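Guides > Manipulation > Good Practice > Gallery: Start States and Resets

Every lab I visit now has a good practice sheet. It is taped to the bench or pinned at the top of a channel, and it has a title like Collection Standard or Operator Rules. Most were copied from another lab's sheet, and that one was copied from somewhere else again. I have been reading them for a couple of years, first as an operator and then as the person who gets emailed when a dataset won't train, and I have become a hard person to convince.

This gallery is about soft goods: bags, pouches, cloth, anything that sags. The rules written for blocks and mugs get applied to them without much thought. I have put down what I make of each rule and left it at that. Comments from people who run these benches every day are welcome, particularly if they disagree and have numbers.

Rule: clear the work surface before every episode.

I have no quarrel with this one in principle. My quarrel is with how it gets signed off. On the Datalano template there is a single tick box for the whole session, filled in at the start, and a session there can run to 50 episodes. A box ticked before the first episode says very little about the surface at the fortieth. If the rule matters, log it per episode. If logging it per episode is too much bother, the lab should admit that it is a suggestion and move it to the back page.

Rule: the object must begin in a "neutral pose".

Ask three operators what a neutral pose is for a padded bag and take notes. For a rigid box it can be defined by a face and an edge. Fabric has a different idea of itself each time you set it down, and the handles go where they like. The Berirov guide gives this rule one sentence and a line drawing of a cube. Mitra Kazemi rewrote the section for her own group and made the operator state the closure position, the handle position and which side faces the camera. Her version is a whole page long, which people grumble about, and it's the only one I have seen that two operators could follow separately and end up in the same place.

Rule: randomize the start position.

This means "move it a bit", in practice. People are bad at moving things at random. They favour the middle of the table and the side their dominant hand is on. One set I was asked to check claimed 600 randomized starts, and when I plotted them they made a tidy little crescent within easy reach of the operator's chair. A printed list of positions, drawn up beforehand and worked through in order, costs an afternoon. I have suggested it to four labs and one of them does it.

Rule: shadows are to be avoided.

I would like to see the evidence. Shadows fall on tables in kitchens and warehouses and everywhere else these policies are supposed to end up. What does cause grief is a shadow that turns up in one batch and is missing from the next, and the sheets don't ask for a note of that. They ask for a bright, even bench, and then the overhead lights get changed in December and the whole thing is quietly different. Record the lighting. A note of which lamps are on would do.

Rule: keep high contrast between object and background.

Everybody's favourite, and I understand why. The trouble is what it hides. Put a dark thing on a pale table and the outline comes for free, so the segmentation score looks splendid. The detail inside the outline is another matter. Nobody's contrast rule that I have read says a word about a closure the same colour as the cloth around it, and the closure is what you have to work if the task is opening the bag.

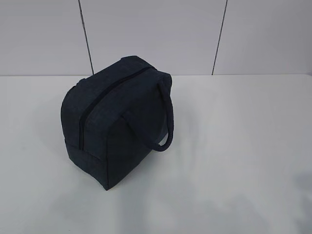

My test for the contrast rule is to ask whether the operator can point at the zipper slider in the recorded view, with the object in its starting pose. I don't mean the line of the zipper, which is usually easy enough to follow on a navy bag if you take your time. I mean the bit that moves. If a person can't find it, then a label saying where it is has come from memory or from a guess, and it should be marked that way. The Paracha checklist has a column for "visible" and a column for "annotated", and in the copy I was sent they matched in all 100 rows. I don't believe it.

Rule: frame the object fully at the start.

Fine, but "fully" does a lot of work there. A second handle tucked behind a bag is inside the view by any ordinary reading and still can't be seen from one fixed camera. The sheets treat in view and visible as one thing. Add a line for hidden parts and let operators write "don't know" in it. They will use it if nobody tells them off.

Rule: reset between episodes to the same condition.

The Draka sheet allows 6 seconds for a reset. Try closing a zipper, squaring the corners and laying the handle down in that time, then do it again all afternoon. What you get is a bag that has been sort of patted. Either give people long enough or change the rule to say that the starting condition varies, and write down how. I would accept either and at the moment I mostly get neither.

Several of these sheets have a version number and none of those I was sent has a change log. If yours does, I'd like a copy, and I'm happy to credit the lab.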